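Mixing Your Own Gray for a Wall or Cabinet

Ready-made gray paint is easy to find, but a can off the shelf often dries too blue or too pink for the room. Mixing your own takes an afternoon. I used this method on a hall cupboard in June and have touched it up twice from the same batch.

What you need

White matte paint, water-based
Small bottles of black, raw umber and blue tint
A clean bucket with a lid
A stir stick and a 50 ml measuring cup
White card for test swatches

Step 1. Pour the white into the bucket. I started with 2,420 ml, enough for two coats on the cupboard with some left over. Write the amount on the lid before you add anything else.

Step 2. Add black a few drops at a time. Stir for two full minutes between additions and scrape the bottom. Black is strong, and going back means adding a lot of white.

Step 3. Stop while the color is a little lighter than you want. Most water-based paints darken as they dry. Brush some on a card and leave it overnight.

Step 4. Look at the dry card in the room where the paint will go, once in the morning and again with the lamps on. White and black alone usually lean blue. A few drops of raw umber will warm it up. If it has gone too pink or brown, use the blue tint - one drop, stir, then another card.

Step 5. Keep a note of every drop. My friend Benedek Bárány didn't, and had to repaint a whole wall to fix one scratch.

Judging the result

Even a finished gray won't look like one color. Light shifts it from place to place, so compare your card with several spots before you change the mix.

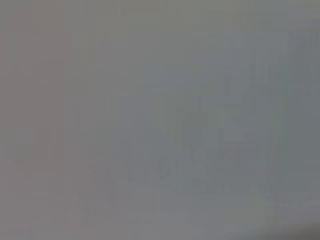
Medium gray, slightly warmer at the left and cooler toward the right.

If the warm and cool areas change places as the light changes, leave the mix alone. If the whole surface leans the same way morning and evening, go back to step 4.

Storing the leftovers

Strain the paint into a jar, fill it close to the top and press the lid down hard. Label it with the room and the recipe. Stir well before any touch-up, and test on a card first.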